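Kuusisto to open Brallholm flooring warehouse in October

Brallholm, 3 February 2021 – Flooring supplier Kuusisto is to open a second warehouse in Brallholm, with 930 square metres of storage and a small trade counter. The building was last used by the printing firm Velora and has been vacant for nine months.

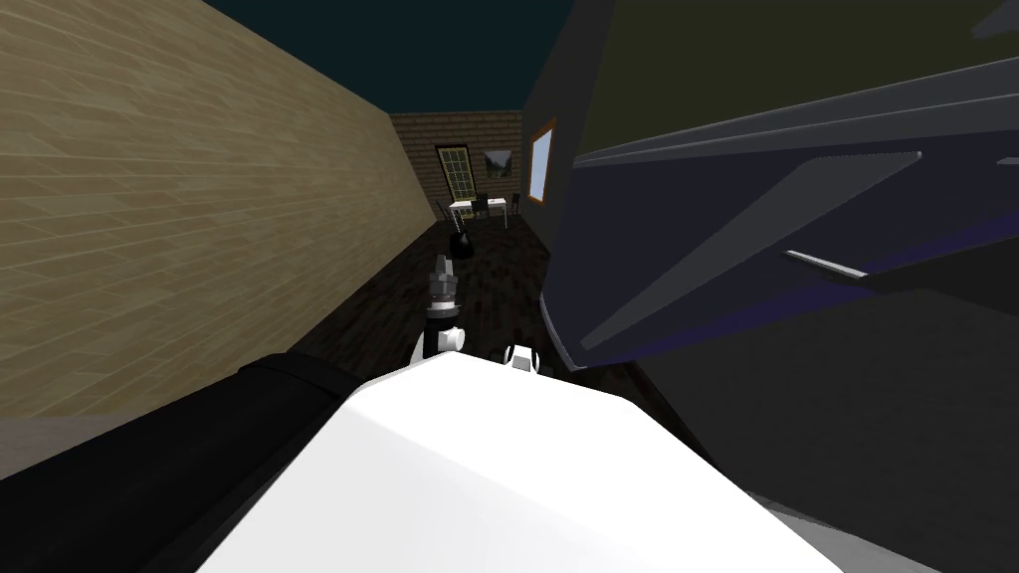

The company will take on 16 staff, most of them in the stockroom and on deliveries. Kuusisto has signed a lease of 10 years with the landlord, Clalley, which is replacing the roof and the loading doors before handover. Trade customers will be able to collect orders from 7am – an hour earlier than at the present site.
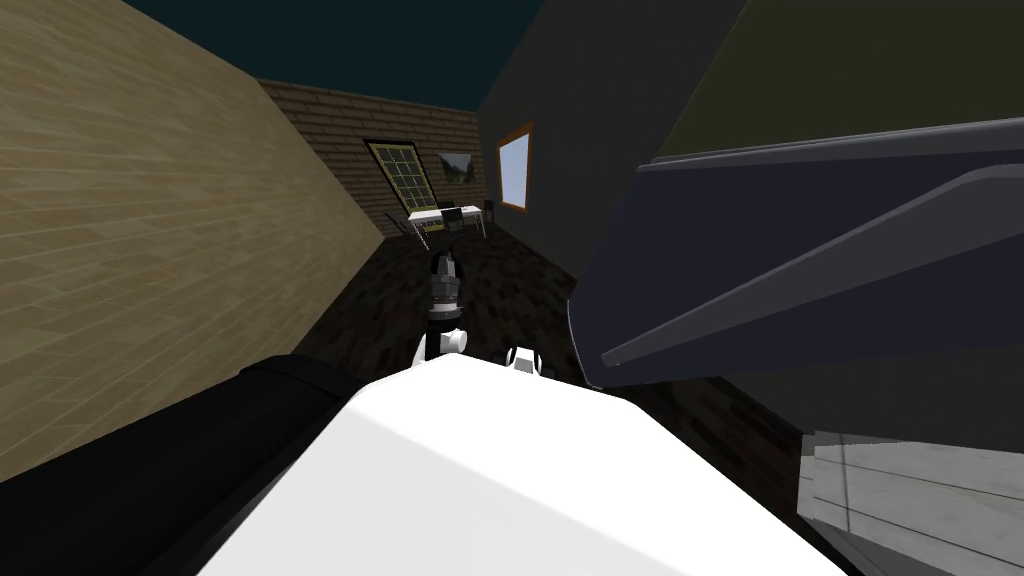 Gorazd Jurić said the early opening would suit fitters, "who at the moment lose half the morning waiting for boards and underlay". He added that delivery charges within the town would stay as they are.

Applications for the stockroom posts open in the spring. Account holders will receive details of the new collection times by post.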